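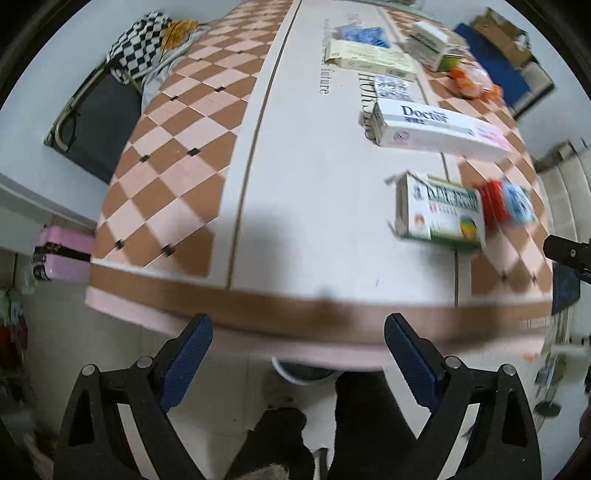 Ruwan had fourteen lines to learn by eight o'clock, and he adored every one of them!

"Again," said Imtiaz, who was playing the ghost, the king and (after the row in June) both murderers.

So Ruwan did the dagger speech again, up and down the kitchen, louder this time, with a spoon. Upstairs, Mrs. Chowdhury thumped on her floor. 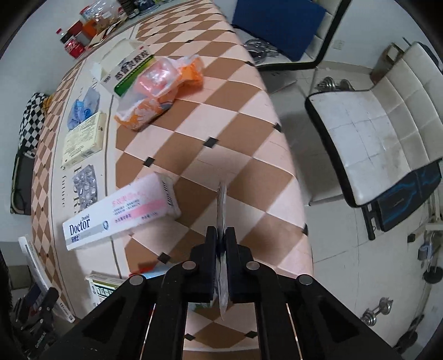

The checkered tablecloth.

"She wants us to stop," said Imtiaz.

"She wants an encore!" said Ruwan, and he flung open the window so all of Clerkent could hear Macbeth.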